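**Kaltetti bench kit for desktop computers: three months of use**

I bought the Kaltetti kit in November, after the tip of my old screwdriver became round and damaged two screws in one evening. I repair desktop towers for a small office and sometimes for friends, so my needs are simple. I don't open telephones or watches. If you do, please read another review, because most of the bits in this kit are too big for such work.

In the roll you get one long driver with a magnetic tip, one short driver, a set of bits, a plastic pry tool, a pair of tweezers, an anti-static wrist strap and a magnetic dish for the screws. The roll is gray cloth and it closes with a band.

**The long driver**

It is the best part of the kit. The handle is thick enough for my hand and the cap on top turns smoothly, so I can push with the palm and turn with two fingers. The magnet holds a case screw well also when the tower lies on its side and I must reach down beside the power supply. It isn't so strong that it pulls the screw away from the hole, which happened to me often with the Hurnham driver that I had before.

**The short driver**

I use it less than I expected. It is good for the screws of expansion cards, but the handle is slippery. My colleague Jamila Bandara has smaller hands than me and she prefers it, so perhaps it is a question of size.

**Tweezers and pry tool**

The tweezers are fine for picking up a fallen screw. Their points don't meet exactly, and I had to bend one side a little. The pry tool is soft plastic. I like it for lifting the small white latches at the memory slots when my fingers don't fit, and until now it has left no marks. The edge is already worn, and I could not find a spare one to buy separately.

**Wrist strap and dish**

The strap is too short. I clip it to the metal of the case and then I can't reach the shelf behind me. I went back to my old strap. The dish, on the contrary, I use every day — I wish there were two of them, one for case screws and one for the cooler and processor parts.

**Small complaints**

- The bits have their sizes printed in light gray, hard to read in the evening.
- The instruction sheet shows where every piece goes in the roll, but the pocket for the pry tool is too narrow.
- The band became loose after some weeks.

**Would I buy it again?**

Yes, for the long driver and the dish. For full-size towers with the side panel off, two banks of memory slots and enough room around the processor socket, these tools are the right size and I seldom need anything else. I give it four stars from five.

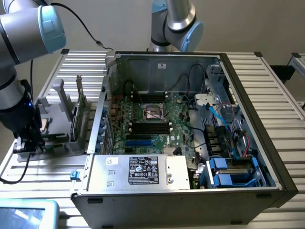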